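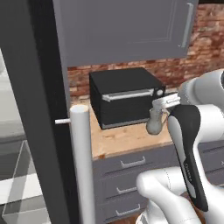 Marleny Inga spends most of her week checking whether a computer kitchen can be trusted. She works on Floneck, a project that tests robot control programs in simulation before anyone tries them on a real arm.

"People train on one set of tasks and test on the same set, and the scores look great," she said by phone from her office at Sallgate. "We wanted to know what was left when you changed small things."

Her group took a single control program, called Castaño, and ran it through 382 trials. Each trial kept the same arm and changed one item: the object, the starting pose or the camera angle. Lighting was left alone.

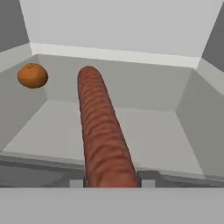 Changing the object hurt less than she expected. Castaño finished 80 per cent of those trials. Moving the camera was worse, and it failed 109 times across the whole study, mostly after a camera shift.

"I'd have bet on it being the other way around," Inga said. "A shift you would barely notice on the screen, and the hand closes beside the thing it's meant to pick up."

The group then retrained the program with eight camera positions in place of one. Failures dropped, though Inga would not give a figure until the second round of trials is finished in August.

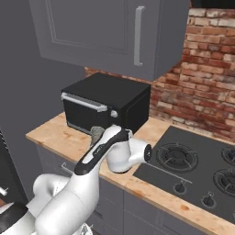 Simulation render: Nosau

She is careful about what the results mean for real kitchens. Friction and weight are still rough guesses in the simulator — soft objects especially — and a good score there is only a reason to keep going.

"It's a filter," she said. "If it can't do it in here, I'm not going to book time on the hardware."

The trial settings will be released with the paper so other labs can repeat them.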